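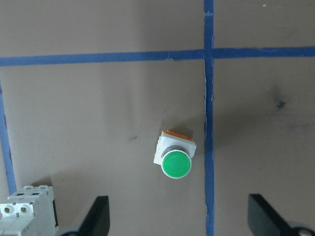

Blue tape on a tan surface, two strips crossing.

Forum > Home and Garden > Painting and Finishing
Thread: Painter's tape leaves white bits when I pull it off

gashaw66
Posted Mon 2 April
Hello everyone. I am painting the hallway in our unit and I have a problem with the tape. I put it along the skirting boards on the weekend and left it there for nine days because my work roster changed. Now when I pull, it tears into thin pieces and some white stays behind. The colour underneath is an old cream enamel, I think from the previous owner. Is there a good way to remove the rest without damaging the enamel? My English is not perfect, please ask if something is not clear.

Protberg
Nine days is too long for the cheap rolls. Warm it with a hair dryer on low, then pull slowly, back over itself. If white bits stay, rub with a little eucalyptus oil on a cloth. Try it in a corner first.

wunia_k
I would not use eucalyptus oil on old enamel. It made mine dull in a strip behind the door and I had to repaint the whole board. Warm water with dishwashing liquid, leave the wet cloth on it ten minutes, then a plastic scraper.

Protberg
It depends how long you leave it on. I wipe it off straight away and never had a dull spot.

gashaw66
Thank you both. I tried the hair dryer yesterday evening on one board and it comes off in longer pieces now. I will try the soap water before the oil, to be careful.

I have also a second question. The old paint has a small ridge where somebody painted against tape before me. Should I sand it, or will two coats hide it?
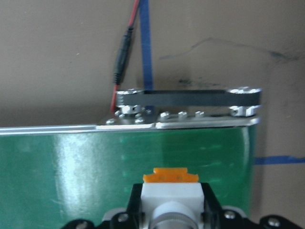

I ask because the ridge runs the full length of the hallway and I can feel it with my fingernail. I have 240 grit paper at home but no sanding block.

Hywel Price
Two coats will not hide it, you will see it every afternoon when the sun comes in. Wrap the paper around a piece of cork. But check the age of the house before you sand anything, old enamel can have lead in it. The hardware shop sells test kits.

Hakus
Agree on the lead test. Don't agree about 240, it's too fine for a ridge. Start with 120 and finish with the 240.

gashaw66
I did not think about lead. The building is from the sixties, so I will buy the test first and leave the sanding until I know the result.

wunia_k
Good idea. And take the next tape off the same day, while the paint is still a bit soft.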